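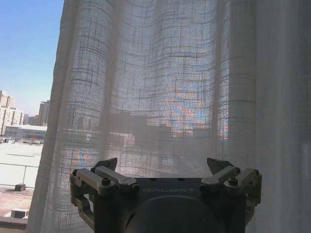
Cortina blanca translúcida.

Informe de avance a la Fundación Nandis
Proyecto Lenine: recuperación y reutilización de textil del hogar
Periodo: hasta finales de abril

Empezamos por lo que más ilusión nos hace contar: el taller ya funciona a pleno ritmo y hemos recogido 3.318 kilos de textil del hogar, bastante más de lo que nos atrevimos a poner en la solicitud. Sábanas, manteles, colchas y, sobre todo, visillos, que llegan en unas cantidades que no habíamos previsto y que nos han obligado a abrirles una línea propia (¡bendito problema!).

Recogida y clasificación
Los puntos de recogida son ahora ocho. El último en abrir, el del mercado de Tronen, se llenó en dos tardes y hemos tenido que doblar la frecuencia de la furgoneta. La clasificación sigue siendo manual y ahí hemos aprendido muchísimo: el poliéster fino se separa del algodón desde la primera mesa, y así el lavado posterior rinde mejor y se estropean menos piezas. Alrededor del 75 % de lo que entra sale aprovechable, entre venta directa y costura. El resto va a trapo industrial, salvo los tejidos con forro térmico, para los que todavía no tenemos salida.

Formación
El curso de arreglos y confección ha ido de maravilla. Hussam Dabbas, que coordina el taller, rehízo el temario en febrero y adelantó las máquinas a la segunda semana; antes el alumnado pasaba casi un mes con aguja y dedal. Se nota en las piezas y se nota en el ambiente. Tres alumnas cosen ya dobladillos de visillo sin hilván y han empezado a enseñar al grupo de la tarde.

Tienda y encargos
Hemos atendido 201 encargos a medida, casi todos cortinas acortadas y fundas de cojín. El mayor vino de la pensión Štěpánek, que renovó los visillos de todas las habitaciones con género recuperado y nos ha pedido presupuesto para los manteles del comedor.

Lo que va más lento
La secadora grande sigue pendiente. El proveedor retrasó la entrega dos veces y en marzo, con la lluvia, se nos acumuló el tendido — hubo que parar la recogida unos días. También llevamos retraso con el etiquetado de composición; muchas piezas llegan sin etiqueta y la prueba de fibra lleva su tiempo.

Presupuesto
El gasto se ajusta a lo aprobado, con una excepción: combustible, por la furgoneta de Tronen. Proponemos cubrirlo con el remanente de la partida de difusión. Adjuntamos el detalle en el anexo 2.

Próximos pasos
Instalar la secadora, abrir el segundo grupo de costura y cerrar el acuerdo para el forro térmico. Nos encantaría recibiros en el taller antes del verano — por las mañanas, a partir de las diez, es cuando hay más movimiento.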